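Caring for Work Surfaces and Table Coverings

Reading time: 4 minutes

The Meltstead Household Advisory Service publishes this page for residents of Meltstead and Adatville. It applies to kitchen tables, sewing tables, hobby benches and any other flat surface in regular use at home. Residents renting through the Gil housing office should check their tenancy agreement before sanding, oiling or painting a surface supplied with the property.

Daily cleaning

Remove crumbs and dust with a dry cloth before using any liquid. Grit dragged across a surface under a wet cloth leaves fine scratches, and these later hold dirt and dull the colour. A few drops of dishwashing liquid in warm water will deal with most household marks. Wring the cloth well, wipe in one direction and dry the surface with a clean tea towel.

Scouring pads and powdered cleansers should be kept for enamel and bare metal. They are not suitable for painted, varnished or plastic-coated surfaces.

Grease and sticky residue

Cooking oil that has hardened near a stove can be softened by laying a warm, damp cloth over it for 7 minutes. Repeat if necessary. Residue from tape and labels generally yields to a little cooking oil rubbed in with a fingertip, followed by soapy water. Test any solvent, including methylated spirits, on an area that is normally out of sight. Windows should be open and gas burners turned off whenever methylated spirits are in use.

Vinegar diluted with an equal amount of water removes hard water marks from glass and glazed tile. It must not be used on marble, limestone or other stone containing calcium. Vinegar must never be mixed with bleach.

Coloured surfaces and coverings

Strong colours show dust, lint and water marks more readily than neutral ones. Wipe the entire surface in a single session, as spot cleaning tends to leave a visible ring. Keep brightly coloured coverings out of direct sun where possible and turn them end for end every 2 months so that any fading is even. Fabric coverings should be washed separately the first time, in cold water, and dried in the shade.
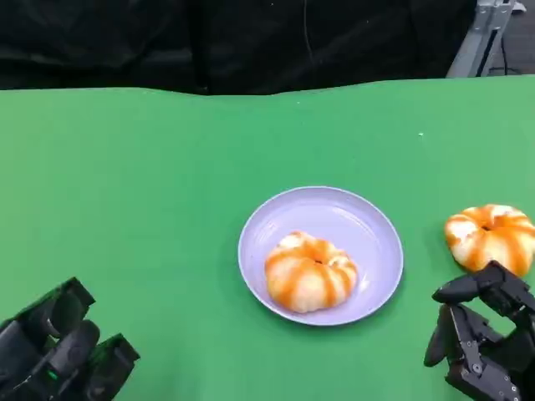
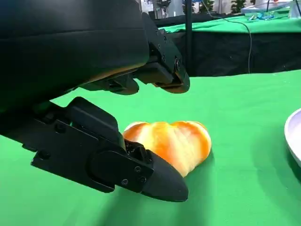 Top: a bright green tabletop with black fabric hanging behind it.

Dark fabric hung near a work area collects lint quickly. Brush it downwards with a soft clothes brush, or use the upholstery attachment of a vacuum cleaner at low suction. Creases will usually drop out if the fabric is hung in a steamy bathroom overnight. Where an iron is needed, press on the reverse side through a cotton cloth to avoid shine.

Scratches, dents and burns

Light scratches in varnished timber may be disguised with a wax stick of matching colour. Deeper scratches should be cleaned out, filled and sanded with fine paper, following the grain. A shallow dent in bare timber can often be raised by placing a damp cloth over it and touching the cloth briefly with a warm iron. Burns that have passed through the finish are beyond home treatment on veneered furniture and should be referred to a qualified restorer.

Protective mats are inexpensive and should be placed under hot dishes, glue guns and soldering equipment. A ceramic tile with felt pads on its underside serves the same purpose.

Sanding at home

Begin with a medium paper and finish with a fine one. Papers up to 2000 grit are sold for polishing lacquer and are seldom needed on a household table. Wear a dust mask, and cover doorways with a damp sheet to limit the spread of dust. Paint in older homes may contain lead. Do not sand it until it has been tested.

Storage of cloths and products

Cloths used with linseed or other drying oils can heat up and catch fire if left in a pile. Lay them flat outdoors until completely dry before placing them in the bin. Cleaning products should remain in their original containers, on a high shelf or in a locked cupboard.

The printed edition of this page is available at the Clekavau Community Centre in packs of 50 for schools and tenant groups. The next revision is due in September.

Contact us | © Meltstead Household Advisory Service | Back to top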